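Gaketti Kitchen Sim Episodes
README for the club's shared dataset, last touched June 1, 2021

Hi! If you got here from the Stelladby student robotics challenge page, welcome, you're in the right place. If you got here because you searched for croissant recipes, sorry, all of ours are made of polygons.

This folder holds the simulated two-arm kitchen episodes our club put together this spring. We're a college robotics club, we meet in the evenings, and most of us had never touched a physics simulator before January. I ended up writing the README because I was the one who kept asking what the folders were called.

What's in it

There are 807 episodes. Each one is a short run of a two-armed robot working at a kitchen counter, driven by a club member with a pair of hand controllers. Everything is rendered, so there is no real kitchen footage anywhere in the set. Every episode comes with the video, the joint positions for both arms, the gripper open/close values and a one-line instruction in plain English ("put the croissant on the plate", that kind of thing).

Episodes run up to 30 seconds. We cut off anything longer during cleanup, mostly because the long ones were people dropping something behind the counter and refusing to give up (me, several times).

Folders

azevedo/ is the main set, named after the lab room we use
tander/ is the practice set, from when we were still learning the controls
notes/ has the driver notes, one text file per session, typos included
scripts/ has the loader and a little plotting tool

Please don't train on tander/ and then email us about jerky arms. We know! It's in there because the challenge rules asked for everything we recorded, and because a couple of people wanted to play with failure detection.

How to load it

Run load_episode.py with the path to an episode folder. It gives you back the frames, the joint array and the instruction. You need Python 3.8 and numpy, and the plotting tool wants matplotlib too. The joint array is left arm first, then right arm. I got this backwards for a whole week and trained a policy that waved the wrong hand at everything, so please read that sentence twice.

Gripper values go from 0 (closed) to 1 (open). In version 1 they were flipped. You want version 2, and if your copy has no VERSION file in it, it's the old one and you should download it again.

The food tasks

These are my favorite part of the set and also the hardest to drive. The pastry is a rigid object, so it doesn't squash when you grab it, and if you come in at a bad angle it just skids off across the board. We shuffle the positions of the plate and the cutting board between episodes, and the other kitchen stuff moves around a bit as well. The counter stays the same white marble all the way through, which makes a white plate a lot of fun for anyone working on segmentation (good luck!).

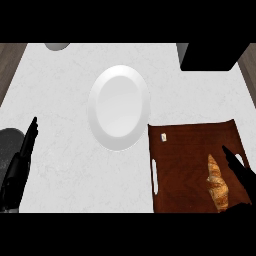 Most drivers ended up using one arm for the pickup and parking the other one somewhere out of the way. That's a habit we fell into and not a rule, so the idle arm drifts a lot from one driver to the next. If your model learns that the left arm likes to hover over nothing, well, it learned that from us. A few of the later sessions try harder to use both arms, and the notes files say which ones.

Stuff we know is wrong

The videos have black bands along the top and bottom. They're padding, and the loader can crop them if you pass crop=True. It's off by default because somebody's script depended on the full size and I didn't want to break it the night before the deadline.

Success labels were done by hand, by whoever was awake. We never agreed on whether a croissant hanging halfway off the plate counts. I said yes. Others said no. Check the labels yourself if it matters for your numbers.

Some instructions say "bread" where they mean "croissant". We left those alone.

What's next

We'd love to get to 1,000 episodes before the fall round, with more clutter on the counter and some tasks that really can't be done with one arm. If you drive a few sessions with us, we'll add you to the list of contributors in notes/.

Using it

Free for class projects, challenge entries and messing around. Please mention the Gaketti club if you publish anything with it, and send us a link, we'll definitely read it out loud at a meeting. Bug reports go in the issue tracker. Include the episode number, or I'll just have to write back and ask you for it.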